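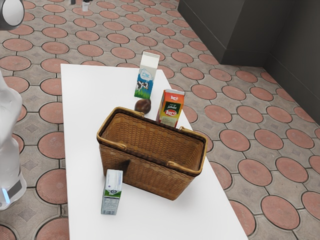 A wicker basket on a white table, over red and gray tile.

Magazine > Home & Money > Interviews

The man who wants you to stop buying storage

Ferenc Virág has sold storage for 19 years, first from a market stall and then from a shop in Moltgate, so I went in expecting a pitch. He has a short book out this month, The Cupboard Problem, in which he argues that most of what people buy to hold their belongings makes their homes worse. He is still selling the stuff. I wanted to know how he squares that.

"I don't," he said. "I sell a lot less than I used to. Come and look at the back room."

The back room proved nothing either way. It had shelves in it, and on the shelves were boxes. He told me the shop once carried more than 2,000 lines and now carries 316. I asked whether this was principle or a bad few years for small shops, and he laughed and said the bank had asked him the same thing.

His case goes like this. A person feels that the house is messy. The person goes out and buys containers. The mess goes into the containers, and for a while the house looks better, but the amount of stuff has gone up by the number of containers. A year later the lids don't fit and the person is back in the shop.

"I know because I served them," Virág said. "I had one customer in Bultden who bought drawer dividers from me every spring. Same drawer."

It is a good story, and the book is full of good stories. What it doesn't have is much else. I counted the sources at the back and got to three, one of which is an earlier article by Virág himself. When I brought this up he was not embarrassed.

"It's a book by a shopkeeper. I say that on page one. If you want a study, do a study."

I put it to him that people who live in small apartments don't always have a choice. If you have one closet and two children, a box under the bed is where the winter coats go. He agreed faster than I expected, and then said that was the one kind of customer he had never worried about, the kind who comes in with a tape measure and a list.

"They know what's going in it," he said. "Ask anybody else in the line what they want the box for and they say 'bits.' You can't store bits. Bits are what's left when you haven't decided."

So what should people do with the bits? Here the book gets strict and, to my mind, a little silly. Virág wants readers to leave everything out on the floor of one room until they are sick of stepping over it. He calls this the Sturnis method, after the street where he grew up, where he says his mother did it every July. I asked how long it took her. He said she never finished.

I tried it myself the week before we met, in a spare room, with the contents of two kitchen drawers and a hall cabinet. I found a good pair of scissors and the manual for a fridge I no longer own. I got rid of maybe a grocery bag of things. Then company was coming and I put the rest back in the drawers.

"That's a grocery bag more than you'd have lost with a divider," Virág said when I told him. I said I could have filled the same bag in ten minutes by opening the drawer and looking in it. He thought about that for a bit and said yes, probably.

Not everyone in the trade is as patient with him. Shih-chieh Tam clears and sorts houses for a living, mostly for families after a death or a move, and she has read the book twice. She thinks he is right about shops and wrong about people.

"He thinks the box makes the clutter," she told me by phone. "I go into homes with no boxes at all and it's on the stairs, it's in the bath. A box with a label on it would have saved that family a month."

She also doubts his numbers on how often people come back to buy more. "He's counting the ones who came back. How would he know about the rest? They bought one box, it worked, they went home."

I read that to Virág. He said Tam was a serious person and that she should write her own book. Pressed, he admitted he had never tried to find out what happened to the customers he saw only once. "You'd have to phone them up," he said. "I didn't take their phone numbers."

We moved on to money, where I found him more convincing. He says a cheap plastic tub and a decent one do the same job for the first year, and that the markup on anything with the word "system" on it was the best he ever had. He stopped stocking systems. He won't tell people not to buy them, he said, but he will tell them to buy one piece and live with it for a while. He claims hardly any of them come back for the second piece - though by then I had learned to ask how he knew, and he held up both hands before I could.

There is a sequel planned, on garages. His publisher, Bevan, wants it longer and wants pictures. Virág wants it shorter. He had a customer waiting by that point, a man holding two shoe racks and trying to choose between them, and he went over to ask him how many shoes he had.

The Cupboard Problem is published by Bevan, April 2022.

Contact us | Copyright Moltgate Magazine | Back to top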